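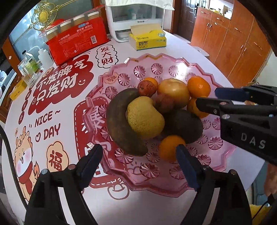 Do I need an engineering degree to look after grippers?

A degree isn't required for this job. You need steady hands, decent eyesight (glasses count, I'm on my second pair) and the habit of writing down what you did before you forget it.

Gripper technician, part-time, Drustcombe

Hi! I'm Zhuoran Qin and I run the handling bench at Stavinon. We're a small shop, and we teach robot arms to pick up things that don't come in standard sizes. Mostly that means fruit. Somebody picks a piece up with a hand-held gripper, the movement gets recorded, and later our arm cell, which we call Hao, has a go at doing the same thing with the same kind of fingers. I've been doing all the gripper upkeep on top of my regular work, and I'm falling behind, so I'd love some help.

The job is keeping the hand-helds and Hao's own gripper in matching condition. If one set of pads is worn smooth and the other is new, the recordings and the arm disagree about how hard to squeeze, and then I get to clean mango off the inside of a guard. (Twice in August. I'm still finding bits.)

What your shift would look like

You'd come in at 9 and start with the hand-helds, before anyone takes them off the bench. Open and close each one slowly and feel for grit in the joints. Check every screw with the little torque driver, never the long-handled one. Wipe the pads down with a damp cloth, look along the ribs for juice or bits of peel, then close the fingers on the test block and see if both sides touch at the same moment. When they don't, you'd loosen the linkage on the late side, reseat it and try again. It sounds fussy and it is, but you get quick at it.

After that comes the cable check. Flex it near the connector, watch the live signal on the screen, and if the line jumps, pull that unit and tag it. Please don't tape it and hope! I've done that and I lost a whole afternoon of recordings.

Pads get swapped at 800 grips even if they look fine. The counter lives in the Saduteck logging sheet, which is our own homemade thing and has some quirks I'll walk you through. Put the old pads in the gray bin with the unit number written on the back, I like to look at them when something odd shows up in the data.

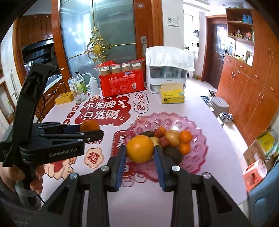
Round fruit is where alignment trouble shows up first. An orange will roll toward whichever finger is weaker, and a big heavy one does it sooner than a mandarin, so we always finish a repair with a few fruit picks before signing the unit off. You'd do those yourself: approach, close, lift, hold, put it back down. If the fruit twists as it comes up, go back to the linkage. Soft fruit comes last, and gently, please.

Hao gets its turn in the late morning. You'd lock it out (I'll train you on this and you won't touch the arm until I've signed you off), take the fingers off the wrist, clean the mating faces and put them back with fresh thread locker. Then there's a homing run and a slow pass over the table at reduced speed with one of us standing by the stop button. If the zero has drifted, we redo the calibration together. The last full one took 469 points and most of a pot of coffee, so don't worry, it isn't a daily thing.

Once every 2,000 cycles the whole gripper comes apart. That's my favorite job in the place! Everything goes on a tray in order, you look at the bushings, replace what's tired, grease it lightly and put it back together. Zane Lūse on the data side will want to know the minute it's back on, because the recordings before and after get filed separately.

Who I'm hoping hears about this

Someone who has fixed things. Bikes, sewing machines, espresso machines, camera gear, I don't care which. You should be okay with tiny fasteners and okay with telling me when you've dropped one inside something. Basic spreadsheet skills are plenty. If you can crimp a connector, wonderful, and if you can't I'll show you, it takes a morning.

You'll be on your feet a lot and your hands will smell like citrus. If you have a fruit or latex allergy, mention it when you write and we'll talk through whether we can work around it. We do stock non-latex gloves.

Hours and pay

Mornings only, 9 to 1, four mornings a week, and I'm flexible about which four. It's an hourly job on the regular payroll, and I'll put the rate in my first reply to you so we don't waste each other's time. Training is paid from the first hour.

How to apply

Skip the cover letter. Send me a short note about something you repaired, what was wrong with it and how you figured that out, plus a photo if you have one. Put "gripper bench" in the subject line and use the contact form on the Stavinon page. I read them all myself, usually in the evening. If it looks like a fit, I'll invite you over to Drustcombe for an hour at the bench, where we'll take a pad set off and put it back on together. Bring your own reading glasses if you use them.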